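Escobedo Roof Bar Set, Flush Rail Fitment

The Escobedo is a two-bar carrier for SUVs and wagons with factory flush rails. It is supplied as a matched front and rear pair, cut to length for the vehicle, with four clamp feet and one torque key. The bars are extruded aluminum with a T-slot along the top face. A rubber strip fills the slot when no accessory is mounted.

Rated load is 90 kg, spread evenly over both bars. Where the vehicle manufacturer gives a lower roof limit, the lower figure applies -- and the weight of the bars counts toward it. 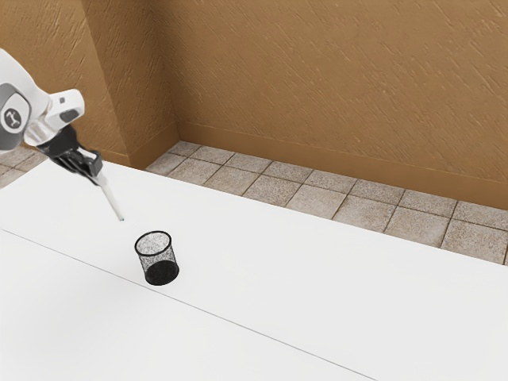
Each foot tightens with a single bolt, set to 5 Nm. Seat all four feet loosely, check that both bars are square to the rails, then tighten in a diagonal pattern. Check the torque again after the first 200 km and before any long trip. The end caps lock with a shared key, and 2 keys are included.

The T-slot accepts most Omthorpe accessories without adapters, including the upright bike tray and the low-profile ski clamp. The Mundermont cargo box needs the wide U-bolt kit, sold separately.

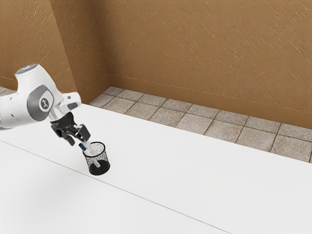 Gilles Delaunay writes that wind noise on his wagon dropped noticeably once he trimmed the rubber strip to sit level with the end caps, and asks whether the bars can stay on through an automatic car wash. They should come off first. Brush systems can catch the front bar and bend the foot bracket.

Trimming the strip is fine. Cut it with a sharp blade, slightly long, and press it in from the center outward.

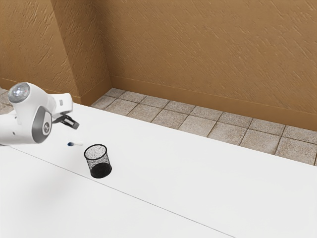
Panoramic roofs need a check before ordering. On vehicles where the glass panel tilts up and slides back over the roof skin, the standard foot does not leave enough clearance. Use the tall foot for these models -- it is listed under the same fitment guide.

Finish: black or silver anodized
Warranty: 5 years on bars, 2 years on locks and rubber parts
Ships from: Griltcombe warehouse
Fitment guide updated: 07/06/2019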